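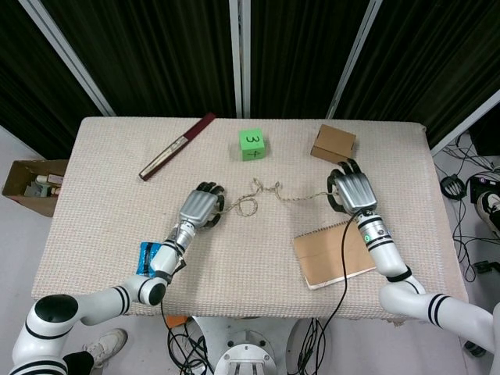

Figure 5. Two-arm demonstration table with the string between the hands.

Section 5. Setting up the visitor table

By this point the arms are mounted and have been through the start-up check in Section 4, so the hard part is behind you, and what remains is mostly a matter of laying things out nicely for your guests. Please don't hurry it! At our February open day in Drastside we had 221 people come past the table, and the mornings when we'd taken our time over the layout were much the happier ones.

1. Spread the knit cloth over the table and smooth it out from the middle. A textured cloth keeps small things from sliding when a fingertip brushes them, and it's kinder to the fingers than a bare top.

2. Bring both arms to the resting pose with the palms low. If a hand comes to rest too close to the back of the table, go back to step 3 of Section 4 and repeat the homing.

3. Put out the objects. We like the green foam cube toward the back center, the small cardboard box in the back right corner and the long slender case on the left. Visitors love to suggest other arrangements, and that's fine between runs.

4. Lay the twisted string between the hands. Leave it loose, with a few small tangles in it - Kathleen Brophy, who ran most of our sessions at Gurar, found that people stay far longer for a tangle than they do for a neat straight line.

5. Set the speed limit to 900 on the operator screen and press Save. The factory value is 1,392, and it is too brisk for a table with company around it.

6. Invite your guests up to the floor tape, say a few words about what they're going to see, and press Start.

CAUTION: Keep sleeves, scarves and curious small hands off the cloth whenever the arms are powered, even if they seem to be resting.

CAUTION: Cables on the floor are a trip hazard. Walk the area yourself before the doors open, and again after lunch.

Note: A notebook for the session log can stay on the table to the right if you're short of space, but check that it won't tug on a cable when you pick it up.

Note: Spare objects travel best in an open box on the floor beside the table, where the operator can reach them without crossing in front of the guests.

If an arm stops partway through a run, press Hold, wait for the prompt and then choose Return to Rest. Finn Diekmann's list of stop messages is in Appendix B.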